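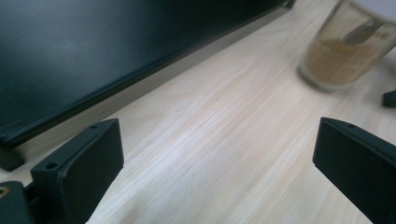 Light wood tabletop with pale grain.

Pramness Talk Notes

Pramness is a set of written notes on recorded conference talks. Each note covers one talk: what the speaker argued, which studies or stories they leaned on, and what the note taker made of it. The notes were written for a reading group at Andia and later cleaned up so other people could search them.

Contents

The collection has 527 notes in English. They are split into 4 folders by theme: decision making, learning, work, and cities. A talk that fits two themes is filed under the one that takes up more of its running time.

Each note is a plain text file with these fields:

title – the talk title as announced on the program
session – morning, afternoon or evening
theme – same as the folder name
summary – what was said, in the note taker's words
sources – books or papers the speaker mentioned
reaction – optional, the note taker's own opinion

The longest notes run to 3,000 words. Many are only a paragraph or two, mostly the ones from short evening slots.

How the notes were made

Note takers worked from recordings and could pause and replay. A second reader checked the summary against the talk and fixed wrong names and numbers. The reaction field was left alone apart from spelling. Notes from the first Dovhaniuk series were typed up from paper, and their sources field is often blank.

Using the notes

The folders can be read in any order. Trindutetti, the small search script in the tools folder, looks through titles and summaries. It does not search reactions unless you add the word "all" after your search term.

Please do not quote a summary as the speaker's own words. Direct quotes are inside quotation marks and everything else is paraphrase.

Known problems

The work folder is much bigger than the others. Session is missing for talks that were moved on the day. Two talks on memory have the same title – check the sources field to tell them apart.

Changes

Version 2 merged the old "habits" folder into decision making and dropped the star ratings. New notes are added in June.

Contact: Pramness notes desk, Andia | Copyright Pramness | Back to top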